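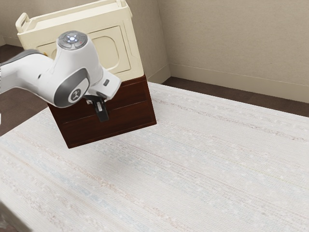 Mogens Steinarsdóttir asked why a vacancy that closes at noon and one that closes at midnight ended up with the same closing date in our first release, and whether we could please keep the hour. Yes! Version 2 keeps the hour wherever the advert gives one, and that question is the reason the closing_time column exists.

Sirkard College Vacancies, version 2

Sirkard is a collection of job adverts from further education colleges, cleaned up and put into one tidy table. It covers lecturers, workshop technicians, library staff, lab assistants, exam officers and all the other posts that keep a college going. We love these adverts. They are full of odd local habits (one college lists the bus stop before it lists the salary) and we have tried to keep as much of that as we could while still giving you columns you can sort.

Last updated: 12th July

What you get

adverts.csv: one row per advert
posts.csv: one row per post, linked by advert_id (a single advert often covers several departments)
changes.csv: corrections and extended deadlines published after the first advert
glossary.txt: job titles as written, with the plain title we matched them to

Main columns in posts.csv

advert_id: matches adverts.csv
title_raw: the title exactly as printed, spelling mistakes and all
title_plain: our matched title
staff_group: teaching or non-teaching
subject: blank for most non-teaching posts
contract: permanent, fixed term, hourly, or unclear
qualification_min: the lowest qualification the advert will accept
closing_date: day, month, year
closing_time: 24-hour clock, blank if the advert is silent
apply_route: post, email, online form, or walk-in interview

How it was put together

The adverts come from college noticeboards and from the free listings sheet put out by Fleno. Each one was read by two people working separately, and where they disagreed a third read it and settled the matter. The Kodero script then checks dates, strips phone numbers and personal email addresses, and flags anything strange. It is a small script and a very fussy one, and we have grown fond of it. If the closing date falls before the date of the advert, the row is held back until somebody has gone to the original and looked.

Walk-in interviews were the hardest part. Plenty of adverts give only a day and a room, with no closing date at all. We put the interview day in closing_date and set apply_route to walk-in, so filter on that column first if you are studying how long people get to apply.

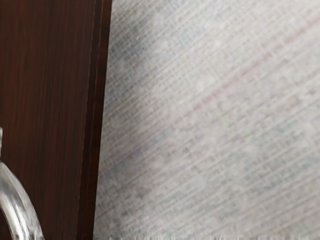 Could you add salaries, please, even if they are messy? A reader of the first release sent us that, and we have had the same request several times. We would be delighted to. The trouble is that many adverts say only "as per college rules", and others point to a pay scale that has been replaced. A salary_raw column is being tested now and will go into the next release if it holds up.

Known gaps

Adverts of fewer than 20 words were left out.
Small private colleges are thin on the ground here, and evening-only colleges thinner still.
"Lecturer" and "Assistant Lecturer" mean different things in different places. title_plain keeps them apart, but please read the glossary before comparing colleges.
Any post re-advertised within 5 days is treated as the same post.
Rule 11 in the Kodero settings (merging split posts) is switched off by default. Try it and tell us how you get on!

Using it

Free for study, teaching and careers work. Please credit "Sirkard College Vacancies" and say which version you used. Don't use it to contact the colleges about old posts, as most were filled long ago.

Corrections

Send the advert_id, the column and what it should say. A scan of the original is a great help. Corrections go into changes.csv first and are folded into the main tables at the next release. The Mthembu mirror is refreshed after ours, so check here first if the two copies differ.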